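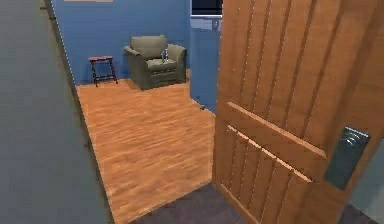 Unit 2: Evaluating a commercial simulation package
Instructor: Rosine Picard
Lab: Marjatta Kiiskinen, Restville campus

These notes cover the Mumano Household kit, a set of simulated interiors sold by Brutmont for testing mobile robots before any hardware is bought. We have it on a teaching licence until the end of August. You will write a short review of it for a client, Enriquez Home Services, that wants to know if the kit is worth paying for.

What is in the package
The base licence has 200 room layouts and 2417 objects. Furniture, doors and small items are separate files, so a chair can be moved or recoloured without rebuilding the room. The physics engine is included. Robot models are an add-on and are priced separately — check this before you quote a total.

The fetch task
A typical episode starts at a doorway. The robot has to go through, find a named object and bring it back. In the starter room the target is a clear glass bottle on the seat of a green armchair, near one armrest. Three points for your review:

Transparent objects. Clear glass picks up the colour of whatever is behind it. Run the detector on the bottle first, then swap in an opaque object at the same spot and compare.

Support surfaces. A padded seat is modelled here as a rigid body. A real cushion gives under load and a bottle on it can tip. Say so in the limitations section.

Floor changes. The threshold goes from dark carpet to wood boards. Friction is set per material, and the defaults are listed in the materials file. Change one value at a time and record what you changed.

Doors
Each door has a hinge file with a range and a damping value. An open door can still narrow the path for a wide base, so measure clearance with the door at the angle your episode uses. Do not rely on the floor plan.

What to hand in
Run 57 episodes with the supplied seeds. Report the success rate, the mean time to finish and a breakdown of failures by cause — navigation, detection or grasp. Keep the logs. Marjatta will ask for them if your totals do not add up.

Reading for next class: the kit's licence terms, especially the section on commercial use.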